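Capítulo 4
Antes de pedir el primer presupuesto

¡Por fin llegamos a la parte de las compras! Muchos estudiantes la esperan con cierto miedo, y es una lástima, porque pocas tareas enseñan tanto sobre robótica como decidir en qué se gasta un dinero limitado. Quien ha tenido que elegir entre una pinza mejor y un segundo juego de dedos de repuesto entiende la manipulación de otra manera.

Empezaremos por la tarea, y el catálogo lo dejaremos cerrado un rato más. Escriba en una hoja qué objetos tendrá que agarrar su sistema, de qué tamaño, con qué forma y sobre qué superficie. Un cubierto apoyado en una mesa parece un caso trivial, pero obliga a pensar en la apertura de los dedos, en la altura mínima a la que pueden cerrarse y en la forma de las puntas. Todo eso se puede ensayar en simulación antes de firmar nada — y conviene hacerlo.

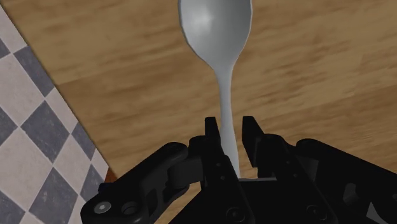

La segunda hoja es la del presupuesto. A lo largo del capítulo seguiremos el caso de Lengyel, un taller docente que quería montar un puesto de agarre con 3.892 euros. La pinza Favel costaba 2.000; la licencia del simulador Cilska, 571; los dedos de recambio y la tornillería, 400. Sumen: 2.971. Quedaban 921 euros para el soporte, el cableado y los imprevistos. El brazo ya lo tenían, y aun así el margen se fue en un adaptador de muñeca que no figuraba en ninguna lista. ¡Qué buen problema para discutir en clase!

En el apartado 4.1 aprenderemos a redactar los requisitos; en el 4.2, a comparar ofertas que nunca vienen desglosadas igual; y el 4.3 trata del calendario, con los plazos de entrega y las horas de puesta en marcha. Tengan a mano papel, lápiz y una hoja de cálculo.

Comentarios de los lectores

Zsolt Dudás: Nos pasó lo mismo con el adaptador. Ahora lo pongo en la primera línea de todas las solicitudes.

marta_lab: ¿El 4.2 sirve también para equipos de segunda mano? Estamos mirando una Zeklow usada y viene sin dedos.

Zsolt Dudás: Sirve, pero pide antes el precio de los dedos.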